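### 3.2 Marking the work surfaces

All four packing rooms at the Wanov site used flat surfaces in the same plain finish, and before the study none of them carried marks of any kind. Packers set the open carton wherever they found room. In the baseline month, January, the carton drifted toward the near side of the surface over a shift, and the items waiting to be packed were pushed into whatever space was left. We logged 2754 cartons in this period without changing anything.

For the second period we introduced a simple position mark made of two strips of tape, one laid across the other. The crossing point showed where the middle of the carton base should sit. Blue was chosen after a short trial at the Nishad site, where packers had trouble finding a pale mark under evening lighting. The strips were run well past the crossing in all four directions, so that part of each strip stayed visible once a carton was in place (Figure 2). 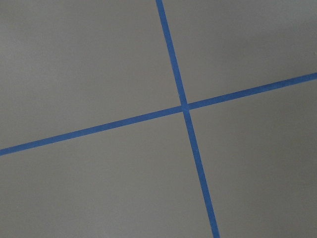 **Figure 2.** Position mark made from two crossing strips of blue tape on a gray surface.

Packers were told to center the carton on the mark by eye. They were not asked to line up its sides with the strips, and the strips were not laid to a fixed angle. An earlier version of the instructions, used in the Prinora pilot, did ask for the sides to be lined up. Packers there spent extra time nudging cartons into place, and most had dropped the practice by the second week.

Marks were checked at the start of the early shift each Wednesday. A strip was replaced if an end had lifted or if the edge had begun to fray – small damage was otherwise left alone. Over the whole study 31 strips were replaced, most of them at the two stations nearest the loading door. Old tape was pulled up completely before new tape went down, and the surface was wiped with a damp cloth and left to dry.

The marked period ran until 2000 cartons had been logged. Of these, the first 1000 were treated as a settling-in phase and are reported separately in Section 4. Cartons packed during a mark replacement were left out of both counts.

Placement was scored from the finished carton, just before sealing, using the Zirno scale described in Section 3.1. The scorer stood at the end of the packing line and did not speak to the packer. When a carton had been moved to make room for a second one, the score was taken from its first resting position – if that could not be determined, the carton was entered as missing.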